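Nindeck Opens Its Equipment Planning Service to Buyers Who Have Been Burned Before

Fixed-fee reviews cover robots, spares, floor space and the line items that tend to arrive after the invoice

Nindeck, the independent adviser on automation purchasing, is extending its equipment planning service to small and midsize organizations. The service starts with a shopping list and usually ends with a shorter one.

A review looks at the work first. Clients name the tasks they want done, the rooms they want them done in and the sum they have told their finance department it will cost. Nindeck then prepares a second sum.

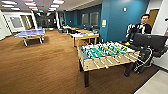

The second sum is higher in most cases, and the company has stopped apologizing for it. Its budget worksheet, called Rollow, runs to 50 lines. The robot is one of them. The others cover grippers, mounts, cables, training hours, insurance, replacement parts, storage and the electrician.

Rollow was tried out on 23 purchasing plans before general release. Only a few of the plans had set money aside for a second gripper. One had a generous allowance for a launch party and none for shipping. Nindeck recommended moving some of it.

Clients can also choose Potier, a planning calendar that sets delivery dates against budget years. It is meant for anyone who has taken delivery in November of a machine approved for a project that ended in the spring. Potier flags lease renewals, warranty dates and the week when everyone who knows the password is on vacation.

"We like robots. We would like our clients to still like them when the third invoice comes in," the company said in a statement. "A used arm with a good service contract is often a better buy than a new one with a good brochure."

Handling jobs get a section of their own. Buyers are asked to write down what the machine will pick up, from what surface, and what is supposed to happen when the item tips over. Cups are a fair place to start – cheap, light and no great loss.
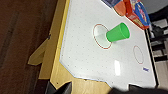

CUERVO, June 4, 2022

Booking for planning reviews is now open. A standard review costs $429 and includes one completed Rollow worksheet, one Potier calendar and a call to go over both. Groups renewing an earlier review pay $411, a discount Nindeck describes as modest and accounting describes as plenty.

Nindeck sells no equipment and takes no commission from those who do. Reviews can be booked through the company's website. Please have a budget figure ready, even if it is only the one you hoped for.

About Nindeck

Nindeck advises schools, workshops and small labs on buying, leasing and retiring automation equipment. It owns one robot, bought before the worksheet existed.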